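Why Containers Have the Shapes They Do

A container is an object that holds something else. Cups, bowls, bottles, boxes and bags are all containers. Most homes have a great many of them, and each kind has a shape that suits one job better than others. This page explains how the shape of a container affects what it can do.

Volume and capacity

Volume is the amount of space something takes up. Capacity is the amount a container can hold. The two words are close in meaning but they are not the same. A thick clay mug and a thin plastic cup may take up the same amount of space on a shelf, but the thin cup will hold more, as less of its space is used up by the walls.

Capacity is measured in milliliters and liters, or in fluid ounces, cups, pints and quarts. One liter is 1,000 milliliters. A liquid has a fixed volume but no fixed shape. If you pour it from a tall jar into a flat dish, the shape changes and the volume stays the same. Young children often believe the tall jar holds more. They are looking at the height only and leaving out the width.

Wide and shallow: bowls and dishes

A bowl has a wide opening. A hand, a spoon or a whisk can reach every part of the inside. This makes a bowl good for mixing, for eating from and for washing small things.

The wide opening has a cost. Liquid turns into vapor at its surface, where it meets the air. This is called evaporation. The larger the surface, the faster the liquid is lost. Water left in a wide bowl will be gone sooner than the same amount of water left in a narrow glass.

A shallow bowl is also easy to spill when it is carried. The water does not have far to climb before it goes over the rim.

Straight and open: cups

A cup is narrower than a bowl and taller for its width. It can be held in one hand. Many cups are slightly wider at the top than at the bottom. This slope is called a taper. It lets one cup slide into another, so that a stack takes up little room. It also helps when the cup is made in a mold, as a tapered shape slips out more easily than a straight one.

Measuring cups need marks on the side. If the cup is tapered, the marks cannot be evenly spaced. Near the bottom, where the cup is narrow, a small amount of liquid raises the level a lot. Near the top the same amount raises it less, so the marks there are closer together. Read the mark with your eye level with the surface of the liquid.

Narrow and closed: bottles

A bottle has a body and an opening that is usually narrower than the body. The narrow part is the neck. A narrow neck slows the liquid down as it comes out, so it is easier to aim. It also needs only a small cap to close it.

When water leaves a bottle with stiff walls, air must go in to replace it. In a narrow neck the water and the air have to take turns, and this makes the "glug" sound. A cup does not glug, as air can enter over the whole opening while the water runs out.

A bottle with its cap on tight can be laid on its side. A bowl or an open cup of water must be kept upright.
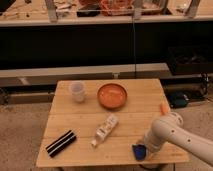 Testing capacity at home

Bence Bárány teaches science to the younger classes in Fumley. He uses the test below each October. Ask an adult before you begin, and work beside a sink.

What you need: a measuring jug, a bowl, a cup, an empty clean bottle, a funnel, water, a pencil and paper.

Step 1. Write down which container you think will hold the most and which will hold the least.

Step 2. Fill the first container with water, up to the rim.

Step 3. Pour the water into the jug. Use the funnel if the jug has a narrow top. If the jug fills up, write down the amount, empty it and go on pouring.

Step 4. Write down the total in milliliters.

Step 5. Do the same with the other containers. Then do the whole test again. Your 2 results for each container should be close. If they are far apart, some water was probably spilled.

In one test the class found that a bowl held 621 milliliters. Most of the children had guessed that it would hold less than the bottle.

Why the label may show a smaller number

A bottle is rarely filled to the very top. The gap between the liquid and the cap is called headspace. Liquids swell a little when they get warm, and the headspace gives them room. The number on a label tells you how much product was put in, so it can be smaller than the number you measure when you fill the empty bottle to the brim.

Words to know

Capacity: how much a container can hold.
Evaporation: the change from liquid to vapor at the surface.
Headspace: the gap between a liquid and its lid.
Neck: the narrow part below the opening of a bottle.
Taper: a slope that makes one end narrower than the other.
Volume: how much space something takes up.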